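Inn News from the Natwood Valley

Hello again, travelers! The leaves are starting to turn up here, the woodstoves are lit, and we have so much to share about staying in Ollcombe this fall that I hardly know where to start. So let's start with breakfast.

Aiguo Lu has taken over the kitchen at Timesstead House, and the morning menu has changed completely. There's a rice porridge with ginger and soft egg that I would drive the whole valley road for (and have, twice), plus the buckwheat pancakes everyone asks about when they call. Breakfast runs from 7:30 to 10, and if you're heading out early to hike, let Aiguo know the night before and a packed one will be waiting by the front stairs.
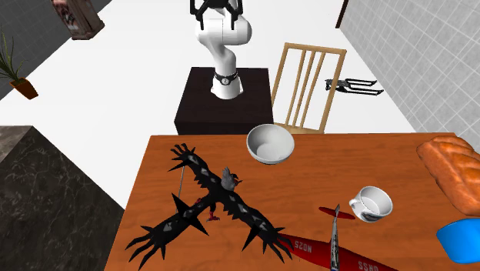
Can we stay at Timesstead House for just one night in October?
Sunday-style short stays are hard in peak leaf season, so October bookings have a two-night minimum. One-night stays open up again in November, and it's always worth calling to ask about a last-minute gap.

Over on the river side, the Ferri Inn has finished work on its upstairs rooms, and they are lovely! All 13 rooms now have their own bath, which longtime guests will know is a very big change. Room 9 still has the slanted ceiling and the deep window seat, so if that's your favorite, don't worry, it's safe. Dindo Lacson is back at the front desk and is as good as ever with trail advice. Ask him for the Mill Loop if you want an easy afternoon, or the ridge path if you want to be tired at supper. 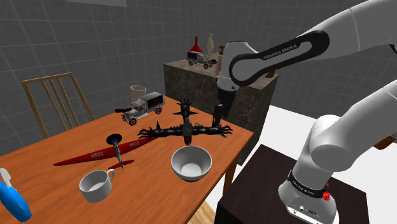
Fall in Ollcombe, from this month's newsletter

Getting here is simpler than it was last year too. The bridge on Route 27 is open again in both directions, so you can skip the long detour past the quarry. Parking is free at both inns, though the Ferri lot fills up by late afternoon and the spaces behind the library are your next best bet.

Midweek rooms at Timesstead House start at $97 through the end of November, breakfast included. Dogs are welcome in the two garden rooms, so please mention yours when you book. See you on the porch!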